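Trying Out a Robot Gripper Before You Buy: Workshop Tips
Posted 06/02/2023

Every seller of robot hands has a video of one picking up an egg. I have stopped watching them. An egg is smooth, it sits in a clean bowl, and you don't get to see how many takes it took. If you want a small arm for kitchen or bench chores, try the gripper on your own worst jobs first, even if only in a simulator.

Start with the housing. Catalogs list how wide the fingers open and leave you to find out how fat the body behind them is. A wide body hits the wall long before the fingertips reach the thing in the corner. Measure the tightest spot you need to reach, then measure the hand at its widest point, cable tabs and all.

Check the view from the wrist. The camera on the Marinho sits behind the fingers, and half of what it shows you is the hand itself. The Banville has the same trouble with a better lens. Before paying extra for resolution, close and open the fingers and see how much of the counter you lose.
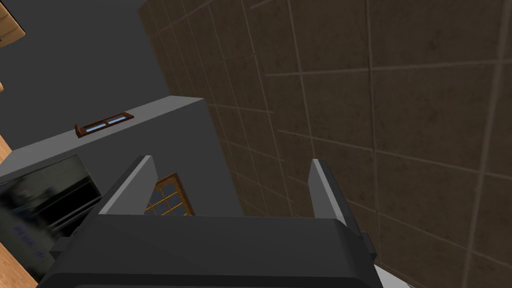

Don't trust shiny surfaces. Dark glass and polished metal will fool a cheap depth camera, and I have yet to read a spec sheet that admits it. Tape a sheet of plain paper over the glass and run the same reach again. If the arm suddenly gets smarter, you know where the fault is.

Simulators are handy but flattering. I ran 2000 tries in the Cutside simulator with the stock two-finger hand, and the score looked wonderful. Then I changed the friction setting a little and it stopped looking wonderful. Change one setting at a time, write it down, and keep the bad runs. A score of any kind means little if the start position never moves.

Controllers: the Postum has 3 speed modes. I use the slowest. The middle one overshoots with anything heavy in the hand, and the fast one is for the videos, as far as I can tell.

Rubber pads are worth having. Glue-on pads from the hardware store gave me as good a hold as the branded set - and they peel off when they get greasy. Wipe the fingers with dish soap and water before sticking anything on.

Last, ask about spare fingers. If the shop can't give you a part number, leave the hand on the shelf.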